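Residents' Newsletter – November
Dalen House and Inder House

Snack Boxes for Common Rooms: Arrangements for the Winter Season

The Residents' Office is pleased to confirm that the snack box service will continue through the winter in both houses. The service was introduced last year in the Dalen House lounge and was extended to Inder House in the spring. Residents have made good use of it, and a number of suggestions were received through the comment slips at the front desk. The arrangements set out in this item take those suggestions into account and replace the notice posted earlier in the elevators.

Where the boxes are kept

A box will be placed in each of the 4 common rooms: the two lounges, the reading room at Dalen House and the card room at Inder House. Each box will stand on a table near the seating, where it can be reached without bending. Residents have asked that the boxes not be moved to the windowsills or left on the floor beside the armchairs, and the office supports this request. Should a table be needed for a game or a meeting, the box may be set on the sideboard and returned afterward.

The main supply remains in Room 402, which is locked outside office hours. Residents who notice that a box has run low are asked to leave word at the front desk. Staff will refill it on the next round.

Packing day

Boxes are packed every Wednesday, beginning at 3 in the afternoon, in the Dalen House lounge. The work is light and can be done sitting down. Anyone living in either house is welcome to take part, and family members who happen to be visiting may join in as well. Coffee and tea are served once the packing is finished.

Those helping for the first time may find the following notes useful. They have been prepared by Ottar Løken of the Residents' Office, who has overseen the service from the beginning.

Take everything out of the box before adding anything new. Wipe the inside with a dry cloth and remove any crumbs from the corners. Check the date on every package that came out. Packages with less than two weeks remaining go into the basket by the coffee urn, where they may be taken freely that same afternoon.

Place bread, rolls and other soft baked goods at the back, standing against the side of the box if there is room. These are easily crushed and should never have anything laid on top of them. Bags of chips and puffed snacks come next. They may overlap a little, and a large bag may rest against the rim if it does not lie flat, but they should not be pressed down to make them fit. A bag that has been squeezed too firmly can split along the seam, and the contents are then lost.

Leave some space in each box. In the first months of the service the boxes were filled to the top, and several residents reported that they could not see what was underneath. A box with fewer items, changed more often, has proved easier for everyone to use.

Only sealed packages may be placed in the boxes. Home baking is always welcome in the houses, but it should be brought to the kitchen counter and labeled with its ingredients. Fresh fruit is offered separately in the bowls at each front desk.
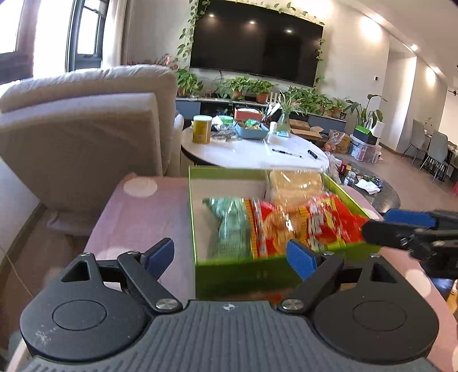
A red snack bag, a pale green plastic bag and a wrapped bread-like item in a green box, on the polka-dot tablecloth.

Tablecloths

Several residents have inquired about the tablecloths used on packing day. The cloths belong to the houses and are laundered on the regular schedule. Please shake them out over the terrace railing before placing them in the linen hamper – crumbs left in the folds have caused difficulties in the laundry room. A resident who wishes to donate a cloth may leave it at the front desk with a note of its size. The office prefers cloths that can be machine washed and do not need ironing.

Dietary needs

Residents who require snacks free of nuts, gluten or added sugar are asked to inform the office in writing, even if they have done so in the past. The list is being renewed this month. Items for particular dietary needs are kept apart from the general supply and will be handed out in named paper bags on request. They are not placed in the common room boxes, where packages are frequently moved from one side to the other and may be picked up by mistake.

Suppliers and suggestions

Dry goods for both houses are ordered through Hirnora, with deliveries arriving at the Prurnberg entrance. Residents are kindly reminded to keep that entrance clear of walkers, carts and bicycles on delivery mornings. The supply order is placed once each month and cannot be changed after it has been sent, so requests for a particular kind of snack should reach the office in good time. The order form has space for 12 different items. Last month's most frequent requests were for salted crackers, plain rolls and cheese-flavored puffs, and all have been added.

Requests for items that must be kept cold cannot be met at present. The refrigerator in the Inder House kitchen is reserved for medication and for residents' own food. The office will review this once the kitchen shelving has been replaced.

Empty wrappers

Wrappers should be placed in the lidded bins and not returned to the snack boxes. Residents who have difficulty opening a package may ask at the front desk, where a pair of blunt-nosed scissors is available. The scissors are to remain at the desk.

Questions about any of these arrangements may be addressed to Ottar Løken at the Residents' Office during regular hours. Comment slips are collected at the end of each week, and replies to signed slips are delivered to residents' mailboxes.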